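Who checks the checklist?

Every robotics shop now has a code of good practice. The one Farik hands to people at its Andorville site runs to 48 pages, and I read it on the train with a pencil. Seven of those pages deal with the people who do the demonstrating, the ones who hold the grippers and show a machine how a chore is done. The rest is about file names.

I don't mind file names. But a rule like "operators should take suitable breaks" isn't a rule. Suitable to whom? The draft from Thorlacius at least picks a number: 40 minutes, then stop. It doesn't say who holds the clock, or what happens to a worker's pay while it's stopped.

Cables get one line. They must be "managed". I've seen that word cover a lot of floor.

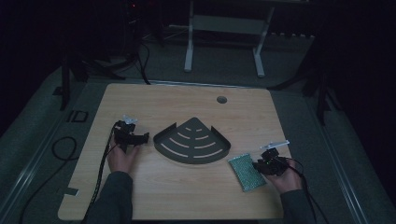 Words and photo: the Furevik labour desk
April issue

A slotted metal shelf tray, a scrubbing pad or something like it, a gripper in each hand. It's kitchen work, more or less, and the cables run off the table and along the carpet. Any workplace inspector would have a question or two before getting to the software.

The companies say a shared standard is coming, and that it will be voluntary. We've heard that one in other trades. Until somebody outside the building can walk in and read the logs, I'll keep my pencil handy.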